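The Long Way Up the Lake

Jan 16, 2021

Rowing at Lunemau starts in the dark for half the year. The juniors carry the boats down at a quarter to six, the coach's launch goes out first with its light on, and by seven the fours are turning at the dam. The club has 130 members, one boathouse and a stretch of water just long enough for a full race course.

Ten years ago it had eight boats and no coach. Now it sends crews to the regional trials every spring, and last season two of its juniors were asked to train with the development squad at Nakley. For a town with one high school, that is a lot of rowers.

The change began with the school. Lunemau used to take anyone who turned up in July and lose most of them by fall. The club then agreed to run a term of indoor rowing in the gym, twice a week, with no boats involved. Students who stuck with it were offered a place on the water in spring. The first group had 39 students, and more than half of them were still rowing a year later. 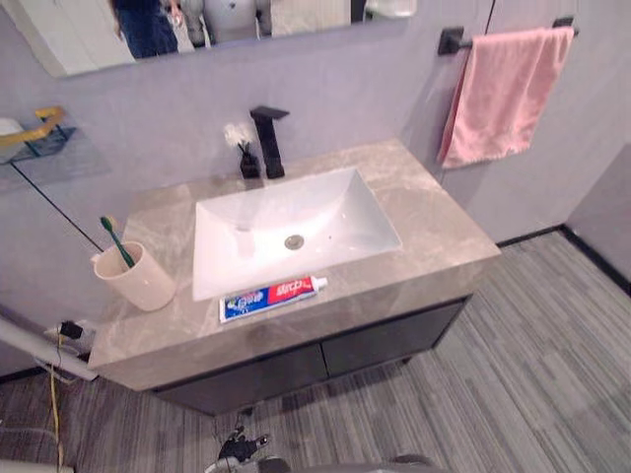 The indoor term was dull and I hated every session of it, one former junior wrote to us, but by the time I got in a boat I could already keep a rhythm for twenty minutes. She now rows in the bow seat of the women's four.

Winter training still follows that plan. Crews do two long, steady pieces on the machines each week and one short, hard one. Weights come after that, mostly squats and pulls, with the loads kept low for anyone under sixteen. Times go up on a board by the door. The coaches say they care more about how even the splits are than about who is fastest in December.

Money is the harder part. A new racing four is out of reach, so the club buys used. Its best boat, the Godoy, came from a university crew that had replaced its fleet, and it needed new riggers and a good deal of sanding before it could race. Members pay 220 dollars a season, and the school covers the fee for students who can't.

Travel takes most of what is left. The Lemico Regatta, the biggest event on the calendar, is a six-hour drive with a trailer. In its last full year it drew 819 entries, and Lunemau had seven of them. The junior women's four reached the final and finished fourth, two seconds off a medal – the best result the club has had there.

The same four rowers are still together. Three will leave for college after this season, so this summer is their last try at it in the same boat. They have moved the strongest of them from the two seat to stroke, and the coaches think the boat starts faster for it.

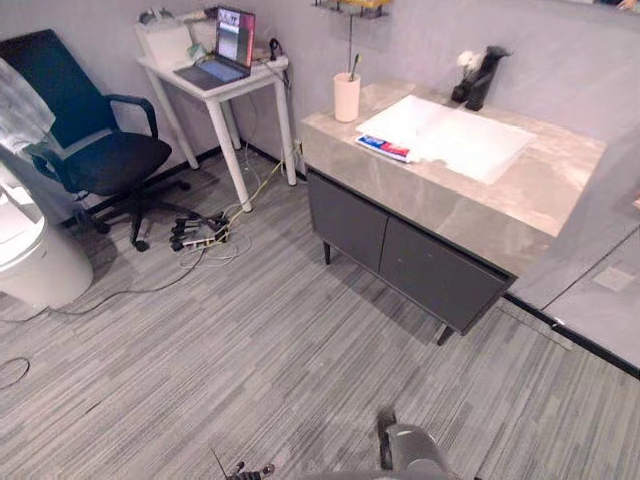

What comes next

The club hopes to be at Lemico again in July, if the regatta goes ahead. Entries have not opened yet. Until then crews are training in small groups, with the singles and doubles getting more use than they have in years.

A second indoor group starts at the school next month. The boathouse dock also needs new decking before the spring, and the work will be done on weekends once the ice is off the lake.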